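Packing and Moving a Household
Course handout, Unit 5: Cartons, flaps and what to keep

Welcome back, everyone. I hope you all got some rest after the long session on wrapping glassware, and that your fingers have recovered from the tape. This unit is a gentler one. We are going to spend our time on the plain cardboard carton, which most of us have handled all our lives without giving it much of a look, and by the end I hope you will pick one up a little differently.

Please bring to class two or three cartons from home, in any condition. Worn ones are very welcome! Last September Nii Akpalu brought in a set of old Lockyer archive cartons that had been through four moves, and we learned more from them than from the whole stack of new ones I had ordered from Wulteck.

1. How the board is made

Corrugated board is a wavy sheet of paper (the fluting, or medium) glued between two flat sheets (the liners). The flutes work like a row of little columns. Stand them upright and they carry a good deal of weight, lay them on their side and they give way much sooner. So in an ordinary moving carton the flutes in the walls run from top to bottom, and a carton packed on its side is weaker than the same carton packed standing up.

The outer liner may be colored or printed, and people do love a colored box for a child's room or for the holiday things. Color tells you very little about strength. Look at the edges for that.

2. Flaps, creases and torn edges

A flap bends at its score, a line pressed into the board at the factory. A crease anywhere else deserves a second look. Run your thumb along it. If the board feels firm on both sides and the line is faint, carry on and use it. If it feels soft, the flutes underneath have been crushed. 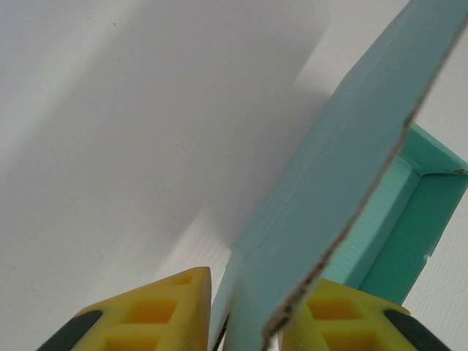 Notes by Huia Prendergast
Revised with help from Iraklis Gkikas

The pale teal flap has a faint crease across its middle, and its right edge is rough and torn, with the brown-gray corrugated fibers showing. When you meet an edge of that sort in your own pile, ask yourself first where the tear stops. A ragged outer edge on a flap is mostly a matter of looks, and one strip of tape folded over it will keep it from catching on things. A tear that reaches the score is another matter, and one that goes on down into the wall means the carton is finished as a carton. Flatten it and keep it for padding between picture frames – it does that job beautifully.

There is a green-teal box of corrugated plastic behind it, too, and I am glad of the chance to mention that material. It shrugs off damp far better than paper board, it wipes clean, and it suits a basement or garage shelf. It does cost more, and it can crack along a fold that is worked over and over. Mereana Ngata keeps her garden things in plastic ones and her linens in card, and I can't improve on that.

3. Closing the carton

Short flaps first, then the long ones, then tape along the seam and a hand's width down each end. Please don't tuck the four flaps under one another in a pinwheel, however tempting it is when the tape has gone missing. It bends every flap across its width, and the bottom of a carton closed that way can open when you lift it.

For books, stop at 20 pounds while you are learning.

For next time

Sort the cartons you brought into keep, mend and flatten, and write a line or two on each. Rosângela Lacerda will be going over labels with us, so bring a thick marker as well.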